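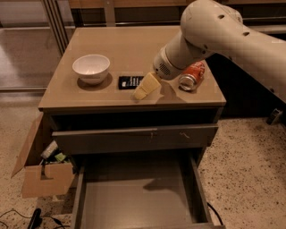 寝室のナイトテーブルには、どのような物が置かれたままになりやすいのか。
食べかけや飲みかけの物、それに使い終えた小ぶりの食器が多く、本や眼鏡がそれに続く。

4.2 天板に残る飲食物

図3に見られる天板の取り合わせは、本調査の関心をよく表している。白い陶器のボウルは空で、チーズのそばには赤と白の缶が横倒しになっている。台所の物と寝室の家具がこれほど近くにあるのは、生活研究として実に面白い!天板の下には浅い引き出しがあり、さらに下の深い引き出しは開いている。

図3 ナイトテーブルの天板と引き出し。天板上にボウル、くさび形のチーズ、飲料缶など。

調査地区Vadumでの記録は全部で1,238件にのぼり、そのうち約500件が飲食に関わる物であった。予備調査の段階ではここまでの数を見込んでおらず、集計表を開いたときには思わず声が出たほどである。分類にはTrirkicoの5区分(食品、容器、食器、紙類、その他)を用いた。ただし、飲料の缶は中身の有無で「食品」と「容器」のどちらにも入りうるため、判断に迷う場合は「容器」に統一した。

とりわけ興味深いのは、深い引き出しの使われ方である。Storkano団地の18世帯では、上の浅い段に充電器や薬などの細かな物を入れ、下の深い段には決まった用途を与えていない例が目立った。聞き取りでは「入れると忘れるので上に出しておく」という声が繰り返され、天板が一時置き場として働く様子が生き生きと伝わってきた。収納の容量が足りていても、天板は埋まるのである。

片づけの時間帯にも特徴がある。食器は翌朝に台所へ戻されることが多いのに対し、包装された菓子は数日にわたって同じ場所にとどまりやすい。Pastor方式の記録票では月曜の朝に物の数が大きく減っており、週末にたまった分がまとめて運ばれたと考えられる。この動きを世帯ごとに追うと、運び先の違いまで見えてきてさらに面白い。次節では、台所へ戻る物と引き出しへ移る物を分けて検討する。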